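Two-arm table cell: grip on bowls drifts low after a few hours

Posted in Small Cells & Benchtop Arms

Carleen Rutherford
We have a two-arm cell over a wooden table, and I love this thing! The job is sorting colored sticks and plates, with a big teal bowl in the set too. Mornings are great. By 2 in the afternoon one gripper is closing too low on the rims and pushing dishes along the table. I re-zeroed on Sunday and got 100 clean cycles before it came back.
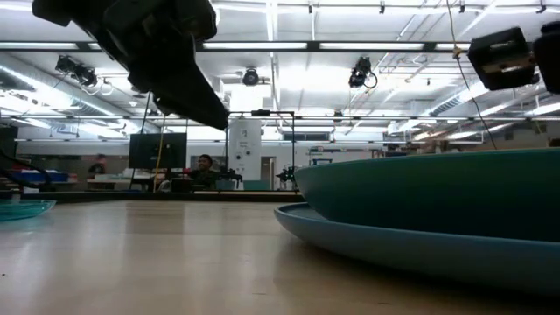
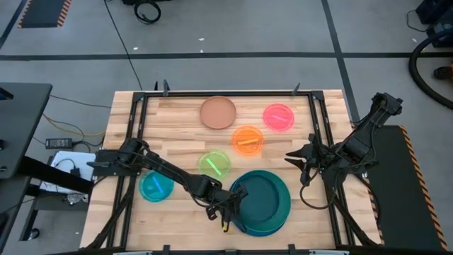

Same program all day, same speed. Is this calibration, or should I be looking at the hardware?

Pilar Maldonado
Fun problem! I'd check the hardware first. Power down, support the arm, and wiggle the gripper at the wrist. If there's any play, take the gripper off, clean both faces and put the screws back in a cross pattern, a little at a time. Then look at the cables with the arm at full reach. A cable that pulls tight out there will tug the wrist a tiny bit every cycle, and it adds up (mine took 145 cycles to show). Give it a looser loop and tie it back at the elbow.
Re-zero after all that, with the arm warmed up. I run 16 slow moves first and it makes a real difference.

Brollik
had this, was the fingertips. swap them

Carleen Rutherford
Wrist screws! Two of them turned by hand. Cleaned, tightened, warmed up and re-zeroed, and I'm running it again now. New fingertips are on order too.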